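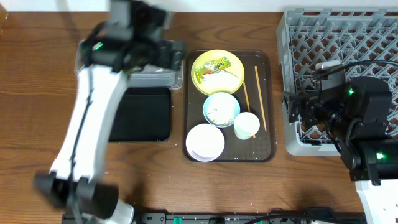 About Ukden

Ukden runs lunchrooms and supplies tableware for offices, schools and small clinics. We deliver the trays, plates, bowls, cups and chopsticks in the morning, and we clear, wash and restock them after the meal. Most of our customers have no dishwasher on site and no wish to install one.

How we started

Rainer Baumgart and Ingeborg Vogler opened Ukden in a former bakery on the Hadgate side of the canal. They had 2 sinks, a van and one customer, a print shop whose staff ate at their desks from throwaway boxes. The print shop still orders from us. The bakery became too small and we moved to our present building, where the wash hall takes up most of the ground floor.

What is on a tray

A standard setting is a brown tray with a raised rim, a plate, bowls, a cup and a pair of chopsticks. Forks and spoons can be ordered instead. We buy colored tableware on purpose. Pale yellow, light blue and mint green are easy to tell apart on a crowded table, and new staff learn the sorting quickly. Plates stack with plates, bowls with bowls. Cups go in their own crate.

Clearing

People leave all kinds of things behind on a tray. Snack wrappers and crumpled tissues are the usual ones, and there are nearly always a few scraps in a bowl. Our clearing order is the same everywhere:

Wrappers and paper come off first and go in the trash.
Scraps are tipped from the bowls into the food waste bin.
Chopsticks are collected separately. Check behind the cup for the second one.
Tableware is sorted by type.
The empty tray is wiped and stacked last.

We ask customers not to stack dirty bowls themselves. Food dries between them and they need a second wash.

Who we are

Ukden has 17 employees. Gunther Oltmanns manages the wash hall. Urmas Bite plans the delivery routes and answers the phone before 9 in the morning. Ludger Weidemann looks after purchasing and replaces chipped pieces, which should be set aside and reported to him with the next order. Rainer and Ingeborg still own the company.

On a normal weekday we wash over 500 settings. The smallest order we take is for one table. We close for two weeks in August, when the wash hall floor is cleaned and the crates are repaired.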